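Section 4: Sorting and bagging the cups

Folura Break Table Guide, revised 25/04/2025

Before you start: the table has a marble pattern, so it hides crumbs well and spills even better. Wipe it anyway.

1. Put all the cups on the table, right side up. Paper and plastic are both welcome at this stage. They get separated later, usually with some grumbling.

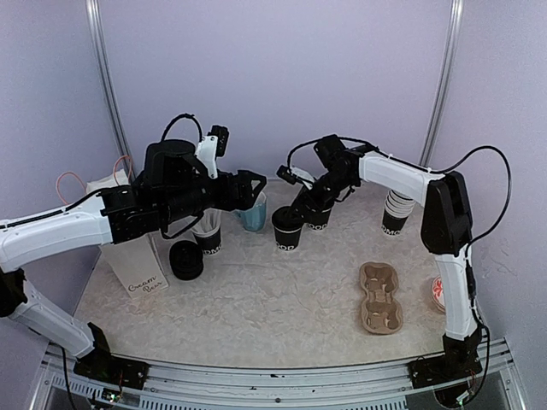
2. Check each cup for leftovers. A cup that looks finished may still hold around 53 drops of cold coffee, and every one of them is headed for your sleeve.

3. Open the bag all the way before anything goes in. A half-open bag eats one cup and spits out the next.

CAUTION: Do not punch the cups down to make room. The bag will remember this on the stairs.

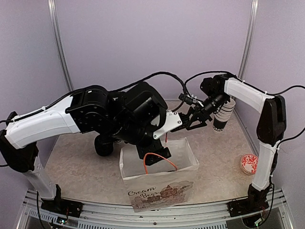 NOTE: Stack paper cups with paper cups. Mixed stacks lean, and the Prendau shelf was never level to begin with.

4. Cups with lids stay upright until the lid is off. Hold the cup low and lift the lid from one side. Squeezing the middle works too, if you like mopping.
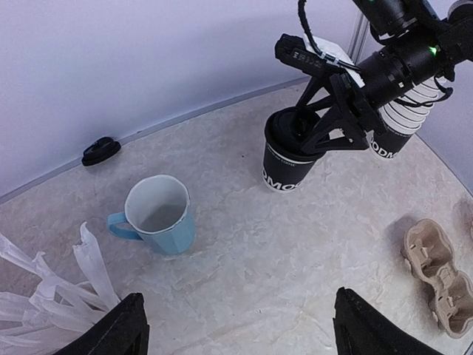

5. Tie the bag, write 747 on the tag and leave it by the Cular bin.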